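Home | Data Tools | Query Engines | Recent Changes

By Marjatta Partanen, June

Vornus is a batch scheduler for large data clusters, first written at Softić to keep the nightly log jobs from tripping over one another, and still much loved by the people who grew up with it.

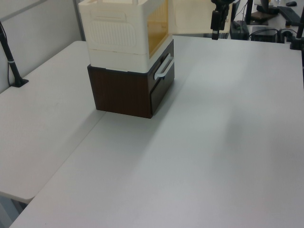
Storage unit on a white tabletop.

It reads a plain text file of jobs and works out which ones can run side by side, which saves a good deal of fiddling! The Ladham release added retries (up to 9 per job, though most sites leave it at three) and a friendlier log viewer. 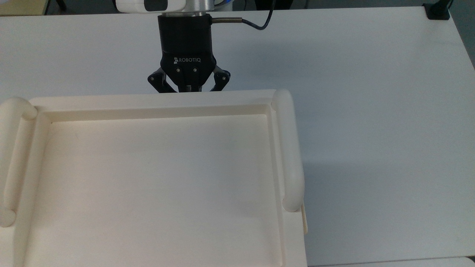
Older job files still load in Ladham, but any that name a queue by number need a small edit first.

Last updated: June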